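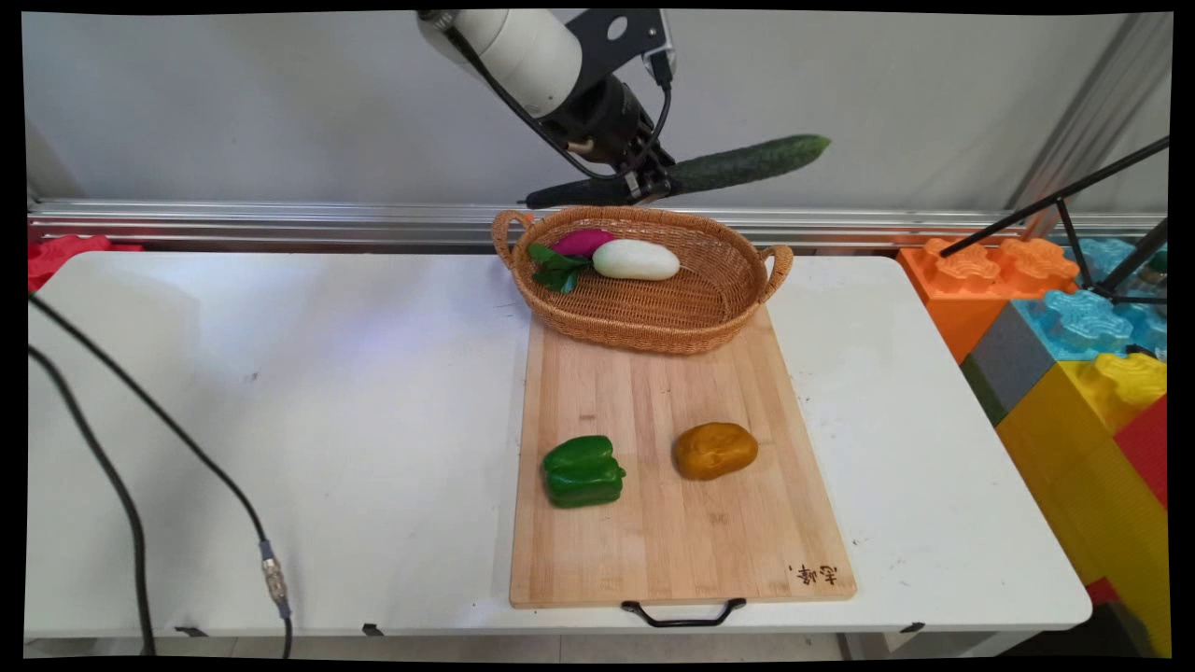

Three summers of bitter cucumbers and what the water had to do with it

3 min read

For two seasons I blamed the seed. The plants set well, the fruit sized up, and then from the middle of the harvest on, one cucumber in every few was bitter at the stem end and sometimes halfway down. Peeling helped a little. Cutting off the first inch helped more.

The compounds responsible are cucurbitacins. They are normally present in the leaves and stems, and under stress they move into the fruit in amounts you can taste. The usual causes listed are heat, uneven soil moisture and variety. I can't change the heat, so I looked at the other two.

Soil first. The bed is a sandy loam over gravel, 38 feet long, and it drains fast. I had been watering deeply every third evening. I put a moisture probe at 6 inches and logged it morning and night from May until the vines came out. The readings swung from saturated to nearly dry between waterings, worst at the south end, where most of the bitter fruit also came from.

The fix was a drip line on a timer: 2 short runs a day, at 5 a.m. and 1 p.m., with emitters every 12 inches. I also put down 3 inches of straw. Within the season the probe readings flattened out. The afternoon run turned out to matter more than the morning one. When the timer battery died and I missed four days of it, the next picking from the south end was bitter again.

Variety second. Imelda Galang, who gardens two plots over, grows only a bitter-free type and waters with a can whenever she remembers. Her fruit is fine. I grew a row of hers next to my own under the same drip line and could not tell them apart on flavor, though hers had thicker skin and kept longer in the refrigerator.

Total picked last year was 304, of which I marked 2 as bitter. Both were oversized ones I had missed under the leaves.

Still open: whether the straw does anything once the drip is running. This year the north half gets none.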